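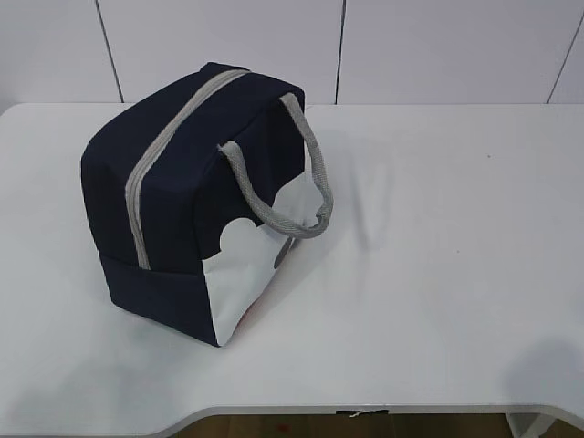
Chapter 8: Working Rules for Two-Arm Cells

Home | Contents | Chapter 8 | Glossary

Clear the table before each run. Only the listed work item may stay on it.

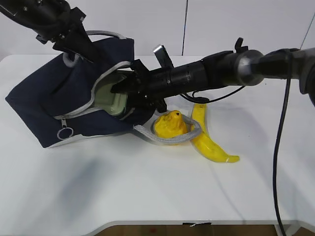 8.1 Soft Goods

Fabric shifts under load. Set grip force on the Lanard form and keep straps away from cables.

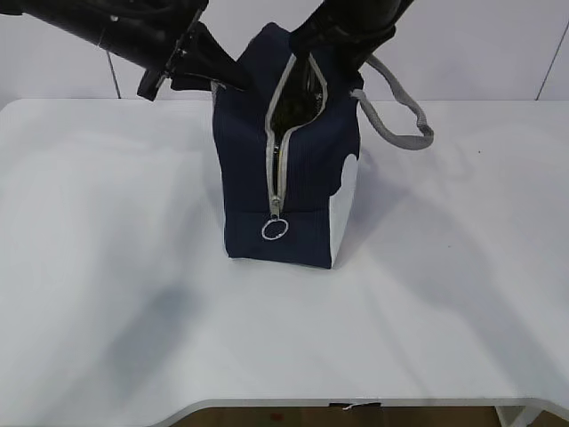
Figure 8.3 Two grippers at a partly open zipper.

Stop both arms before reaching in.
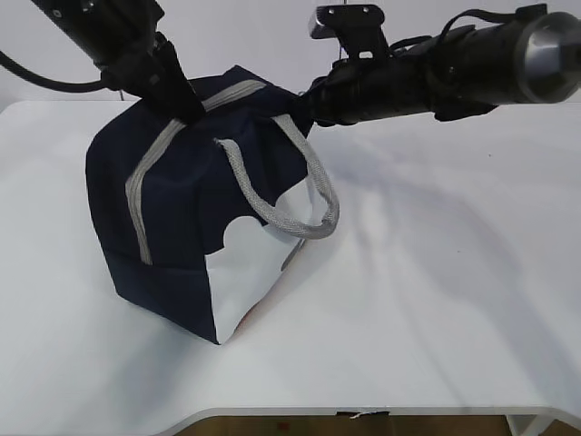
Log every stop on page 21 of the workbook.

Shares: 900 | Comments: 2

"Is the form the same at Duvthorpe?"
"Yes, same form."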